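Can a Machine Do Your Chores Yet? Photo Page

Camgate Workshop open week, posted 16th November

Quick page, sorry, more text than pictures this time. We spent two days going round the stands asking the same question at every one. Can it do the job, start to finish, with no one reaching in to help? Laundry, dishes, shelves, floors. Also a bit of shop-floor stuff, folding tables and hang rails, because a clothing store is really just a very big closet with a register in it.

Short answer, some of it. Long answer below. Notes typed up on the bus so go easy on the spelling.

Floors. Done, more or less. Has been for years. Chair legs still a pain. Socks still a pain.

Dishes. Getting there. Plates in a rack are fine, plates in a sink full of other stuff are not. The Celter stand did cups only and was upfront about it, which we liked. Ask about a greasy roasting tin and everybody changes the subject.

Shelves. Boxes yes, bags no. A bag of rice changes shape every time you grab it. Jadel had a shelf stocker going both days and it was good with cartons, slow but good. Put a bag of chips in front of it and the thing would squeeze, let go, squeeze again. We felt for it.

Clothes. The hard one, and the one most people wrote in about after our February page. Towels are easy by now, a towel is a rectangle. Anything with sleeves or buttons or a collar is a different animal. Hanging is worse then folding in our view, you have to get the hanger inside the thing, both shoulders, and then lift it without the whole lot sliding off. A kid in a stock room learns it in a morning. 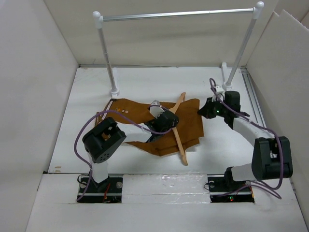 Clothes hanging, the two-arm way. Brown garment spread out flat, hanger across it, one gripper over the middle of the hanger and the other right by the edge of the cloth. Bare rail behind.

Koskela wrote back to say we're asking the wrong question. Speed doesn't matter at home, according to the message, it only matters in a store. If a machine takes 17 minutes over one shirt while you're at work, so what, you weren't there. What does matter is whether you come home to shirts on the rail or shirts on the floor, and would you trust it with the good ones.

Fair enough. We still say speed counts for something. We had 28 pieces in the basket at home last Sunday and that is a small week. Do the math at 17 minutes each, it's most of a working day for one basket. But ok, if it's running while you sleep maybe you dont care. Noise would matter then. No one had an answer on noise.

Stores are a tougher sell. A delivery can be 400 pieces, all to be out before the doors open, half of them needing a steam first. Bigger places get 1,000. Two people with a cart and the radio on will beat any of the machines we saw, and they can spot a pulled thread while they're at it.

Where we've landed, for now:

Floors, yes
Cups and plates, nearly
Cartons on shelves, yes if you're patient
Towels, yes
Shirts and jackets on hangers, not yet, ask again next year
Fitted sheets, no. Please. We cant do those either

Missed the window cleaning demo completely, wrong hall. If you got pictures of it send them over and we'll add them to the page. Same goes for anyone who saw the bed making one on the second day, we heard two very diffrent stories about how it went.

Next page is kitchens only.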